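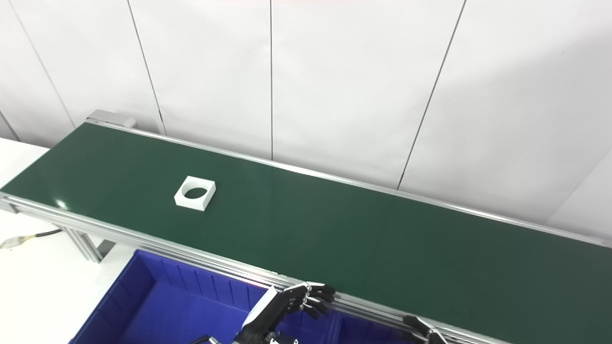 *Photo: Drostley Handling Group, robot head camera.*

### 3.2 Gathering the sorting demonstrations

We come now to the part of the work that took up most of our autumn, and which we describe at greater length than is usual, as several readers of our earlier report were kind enough to write and ask how the examples had been made. All of the demonstrations used to train Ranedness were gathered at one station, with the robot standing at a long conveyor and two blue bins within reach below the near rail. Figure 1, at the head of this section, shows a square block with a round hole through it lying on the green belt, with both hands near the rail.

Each demonstration was led by a person wearing the Lirnska gloves, who saw what the head camera saw and nothing more. We had tried letting the operator stand beside the belt and look straight at the block, and the results were very pleasing to watch, but the policy learned poorly from them. The operator had been leaning on things the camera could not see, such as the far face of the block, and there was no way for the learner to follow. Once we moved the operator behind a screen the movements became slower and rather less graceful, and the policy improved a good deal.

We gathered 500 demonstrations in all, beginning in September, and kept 35 more aside for testing. Operators worked in sets of nine and then took a rest, a habit we warmly recommend to anyone starting out, for tired hands teach tired habits. Blocks were set down at whatever place and angle the helper fancied, and we asked only that the same spot should not be used twice running. 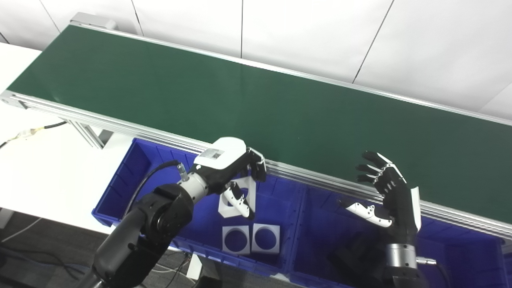 *Section last changed: September, with the note on bin contents added.*

**Figure 2.** Placing with the left hand. Two blocks lie in the left bin and a third is held upright above them.

The placing half of the task gave us more trouble than the picking half, and we had expected it to be the other way round. An empty bin forgives nearly anything. With two blocks already lying flat side by side, as in Figure 2, the operator must choose where the next one should go, and different people choose differently. Some liked to lower the block until it touched, while others were happy to let go a little early. We left both manners in the set, and marked each demonstration with the operator's choice so that Anozie, our labelling tool, could divide them later.

We did not clear the bins between demonstrations. This makes the examples untidy, and it means that two runs which begin with the same view of the belt may end over quite different bin contents. We think the untidiness is worth having, as a sorting station in daily use would look much the same. Where a block landed on its edge, the run was kept and given a mark of its own; how these marks enter the training loss is set out in Section 3.3.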